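윈두마리 시험동 로봇 작업대서 오작동… 분류 시험 이틀 중단

전자부품 분류용 로봇 두 대를 시험하던 윈두마리(Windumari) 시험동에서 지난 5월 로봇팔 한 대가 정지 명령을 받고도 계속 움직이는 일이 벌어졌다. 다친 사람은 없었다. 시험을 맡은 케투넨(Kettunen)은 해당 작업을 이틀 동안 중단하고 제어 프로그램과 배선을 점검한 뒤 속도를 낮춰 시험을 다시 시작했다고 밝혔다.

케투넨이 낸 경위서에 따르면 오작동은 일요일 오후 근무 시간에 일어났다. 당시 작업대에서는 폐가전에서 떼어낸 회로기판과 전선 묶음을 트레이에서 집어 종류별 상자로 옮기는 시험이 진행되고 있었다. 왼쪽 로봇팔이 전선 묶음을 집어 올리는 도중 전선 한 가닥이 그리퍼 안쪽에 걸렸고, 그리퍼가 벌어진 뒤에도 전선이 떨어지지 않았다. 제어 프로그램은 물건을 이미 내려놓은 것으로 판단하고 다음 동작을 시작했다.

로봇팔이 트레이 쪽으로 되돌아가는 동안 끌려온 전선이 트레이 안의 기판에 감겼고, 기판이 트레이 밖으로 튕겨 나갔다. 담당자가 조작 화면의 정지 단추를 눌렀으나 로봇팔은 하던 동작을 마칠 때까지 멈추지 않았다. 담당자는 이어 작업대 옆의 비상정지 스위치를 눌렀고, 그제야 로봇 두 대의 구동 전원이 모두 끊겼다. 화면에서 정지를 누른 때부터 전원이 끊길 때까지 2초가 걸린 것으로 기록에 남아 있다.

튕겨 나간 기판은 바닥에서 회수됐다. 기판 모서리 일부가 깨졌지만 원래 폐기할 부품이어서 재산 피해로 잡지는 않았다. 로봇팔의 손목 부위와 그리퍼는 분해해 살펴본 결과 손상이 없었고, 그리퍼에 연결된 신호선 하나만 피복이 벗겨져 교체했다.

사고 당시 작업대 주변에는 담당자 두 명이 있었다. 두 사람 모두 바닥에 표시된 접근 제한선 밖에 서 있었다. 다만 작업대에는 칸막이가 설치돼 있지 않았다. 시험동 운영 규정은 저속으로 움직이는 협동 작업용 로봇에 대해서는 칸막이를 의무로 두지 않으며, 접근 제한선과 비상정지 스위치를 갖추면 시험을 할 수 있게 하고 있다.

점검에서는 두 가지 문제가 확인됐다. 첫째는 화면의 정지 단추가 즉시 정지가 아니라 ‘현재 동작 완료 후 정지’로 설정돼 있었다는 점이다. 이 설정은 시험 초기에 로봇이 물건을 든 채로 멈추는 일이 잦아 바꾼 것으로, 이후 원래대로 돌려놓지 않은 채 시험이 이어졌다. 설정 변경 사실은 작업 일지에 적혀 있었으나 교대 근무자에게는 따로 전달되지 않았다.

둘째는 그리퍼가 물건을 놓았는지를 확인하는 방식이었다. 제어 프로그램을 공급한 이메오(Imeo)의 초기 설정은 그리퍼가 벌어진 폭만 보고 물건을 놓은 것으로 처리한다. 기판처럼 단단하고 모양이 일정한 부품에서는 문제가 드러나지 않았지만, 가늘고 잘 휘는 전선에서는 그리퍼가 다 벌어져도 한쪽 끝이 걸려 남는 경우가 있었다. 케투넨은 시험 기록을 다시 살펴본 결과 2000회의 집기 동작 가운데 20회에서 전선이 그리퍼에 남은 채 다음 동작이 시작된 것을 확인했다고 밝혔다. 대부분은 이동하는 동안 전선이 저절로 떨어져 오류로 기록되지 않았다.

시험 책임자인 스테인 크라머르(Stijn Kramer)는 “기판을 집는 데 실패하면 바로 눈에 띄기 때문에 우리는 그쪽 기록을 주로 봤다”며 “전선은 결국 상자에 들어갔으니 성공으로 셌고, 그 사이에 무슨 일이 있었는지는 들여다보지 않았다”고 말했다. 그는 정지 단추 설정에 대해서도 “바꾼 사람이 나이고, 되돌려야 할 사람도 나였다”고 했다.

이메오는 케투넨에 보낸 답변에서 전선류를 다룰 때는 무게 변화나 영상으로 놓기 여부를 함께 확인하도록 안내서에 적어 두었다고 설명했다. 케투넨은 안내서에 해당 항목이 있는 것은 맞지만 부록에 실려 있어 설치 때 적용하지 않았다고 했다. 두 회사는 다음 판 프로그램에서 전선 작업을 선택하면 확인 기능이 자동으로 켜지도록 바꾸기로 했다.

그리퍼를 만든 프렐렐(Prelel)은 전선이 걸린 부분이 손가락 안쪽의 고정 나사 주변이라고 밝혔다. 나사 머리와 손가락 사이에 좁은 틈이 있어 가는 전선이 끼일 수 있다는 것이다. 프렐렐은 틈을 덮는 부품을 시험동에 보냈으며, 같은 제품을 쓰는 다른 곳에도 점검 안내문을 발송했다. 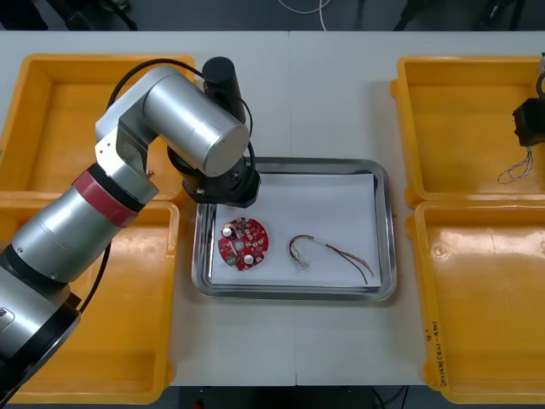 다시 시작한 시험에서는 로봇팔의 최고 속도를 종전의 절반으로 낮췄다. 화면의 정지 단추는 즉시 정지로 돌려놓았고, 이 설정은 시험 책임자의 암호 없이는 바꿀 수 없게 했다. 로봇이 물건을 든 채 멈춘 경우에는 구동 전원을 끈 상태에서 사람이 직접 빼내야 한다. 근무를 교대할 때는 두 사람이 함께 정지 단추와 비상정지 스위치를 한 번씩 눌러 보고 결과를 일지에 적는다.

전선 묶음은 당분간 한 번에 하나씩만 트레이에 올린다. 여러 묶음이 엉킨 상태에서 집는 시험은 프렐렐이 보낸 부품을 양쪽 그리퍼에 모두 달고 확인을 마친 뒤로 미뤘다. 기판만 다루는 시험은 기존 순서를 그대로 따른다.

시험동 측은 같은 건물에서 로봇을 쓰는 다른 입주 업체에도 정지 단추 설정을 확인해 달라고 요청했다. 칸막이 의무 대상을 넓히는 문제도 검토하고 있으나 아직 정해진 것은 없다. 시험동 관계자는 “저속이라는 이유로 칸막이를 면제해 왔는데, 이번에는 로봇이 아니라 로봇이 끌고 간 부품이 튀었다”며 “규정에 그런 경우가 빠져 있었다”고 말했다.

케투넨은 이번 일로 전체 시험 일정이 늦어지지는 않을 것으로 보고 있다. 다만 속도를 낮춘 만큼 하루에 처리하는 부품 수는 줄었다. 회사는 점검 결과와 동작 기록을 정리해 시험동에 제출했으며, 속도를 다시 올릴지는 시험동의 확인을 받은 뒤 정하기로 했다.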